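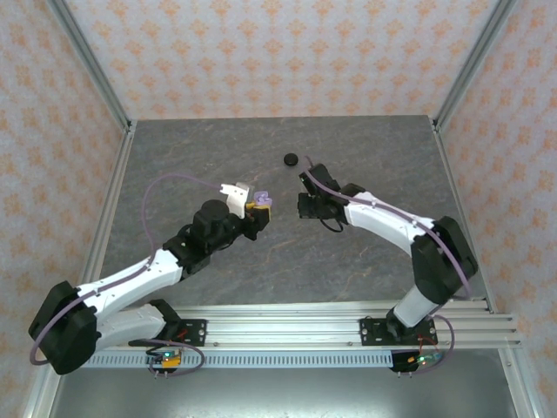

Giststead Earbud Case Set, notes and data card
Last edited 2026-05-17

Hi, and thanks for looking at this one! I put the set together to settle an argument I was having with myself over gripper fingers, and it grew a bit (well, a lot). It holds 88 episodes of two arms handling a small earbud charging case on a gray tabletop, and I ran every one of them by teleoperation.

I tried 2 finger designs. The Brillelitz pair is a molded lattice that gives when it presses on something round. The Nekcombe pair is stiff and flat, and I had high hopes for it because it's so easy to mount. For picking up boxes it's lovely. For a smooth, pill-shaped case with a hinged lid, I dropped it so often that I quit after 15 episodes and put the rest of my time into the lattice. So please don't read the split as a fair contest!

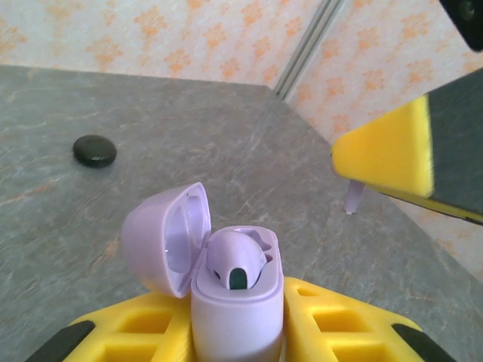

Do I need the wrist camera views to train on this?
I'd keep them in. My runs on the fixed view alone got the arm to the case fine and then fumbled the lid, so if you have to save disk space, shrink the fixed view first.

What's in each episode folder: joint positions for both arms, gripper opening, the fixed view, the wrist views, and a short text note from me. Some notes are useful, some just say "again, ugh." The success flag is my own call, made right after each run, and I was stricter in January than I was later on.

Known trouble: 4 episodes have a timing gap between the joints and the wrist video. They're marked "lag" in the index and I left them in on purpose. Gripper opening is in raw motor units, with zero meaning fully closed. The Lukoševičius controller settings are in the config folder, and if you use softer fingers than mine you'll want to lower the closing force before your first run.

Bug reports are very welcome, just include the episode number.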